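Rirnwood Home Forum > Kitchen and Pantry > Preserving

Topic: Strawberry jam not setting, is it the sugar?

Replies: 124 Views: 2605

leltum_lou
Posted 7:42 pm
Picked up a tray of strawberries from the roadside stall and made my first batch for the year. Used jam sugar, the juice of one lemon, boiled it hard, and it's still syrup. My mum never used jam sugar in her life and hers would hold a spoon up. Do I reboil the lot or call it ice cream topping?

possumgully
Posted 7:58 pm
Reboil. Tip it all back in the pot, add the juice of another lemon, get it to a proper rolling boil and test it on a cold saucer every couple of minutes. Strawberries are low in pectin, and late ones are worse. How ripe were they?

leltum_lou
Posted 8:03 pm
Very ripe. A few were on the turn so I cut the bad bits off.

possumgully
Posted 8:10 pm
That'll be your problem. You want about a quarter of them underripe, with a bit of white at the shoulder.

grevillea77
Posted 8:31 pm
I wouldn't reboil. You lose the colour and the flavour and end up with something that tastes like toffee. Runny jam is still jam. I stopped chasing a firm set years ago and mine goes on bread perfectly well.

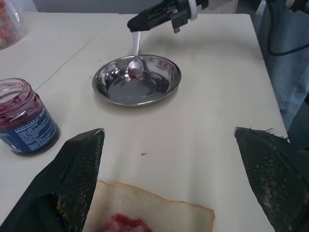 Strawberry on plain white.

possumgully
Posted 8:44 pm
Each to their own, but she asked how to get it to set. One reboil done quickly in a wide pan won't hurt the colour. What wrecks it is a deep stockpot and forty minutes of simmering.

grevillea77
Posted 8:52 pm
I've done it in a wide pan. Still went brown. Might be the variety.

backshed_bren
Posted 9:15 pm
What size batch was it? I never do more than 2 kilos of fruit at once. Bigger than that and it takes too long to come up to the boil, and by then the fruit is stewed.

leltum_lou
Posted 9:21 pm
Nearly four kilos. In the stockpot. Okay, I can see where this is going.

backshed_bren
Posted 9:26 pm
Split it in half then and do each lot separately. Did you warm the sugar first?

leltum_lou
Posted 9:29 pm
No, straight out of the bag.

possumgully
Posted 9:37 pm
Warming it is optional. It dissolves a bit faster, that's all. Just don't let it boil until you can't feel any grains on the bottom of the pan.

quincepaste
Posted 10:06 pm
Grate in a Granny Smith, skin and all. Cheaper than jam sugar and you won't taste it. My neighbour puts the pips in a bit of muslin as well but I can't be bothered.

grevillea77
Posted 10:14 pm
You can taste it.

quincepaste
Posted 10:19 pm
In rhubarb maybe. Not in strawberry.

leltum_lou
Posted 6:50 am
Did half last night in the big frying pan with more lemon. Wrinkled on the saucer after nine minutes. It's a shade darker than it was but I'm happy with it. The other half I'm leaving runny for pancakes, so you both win. Do I need new lids or can I boil the old ones?

backshed_bren
Posted 7:12 am
New lids. The seal goes on the old ones. The Riltik ones fit most supermarket jars, but check the width before you buy a bag of them.

Page 1 of 7 Next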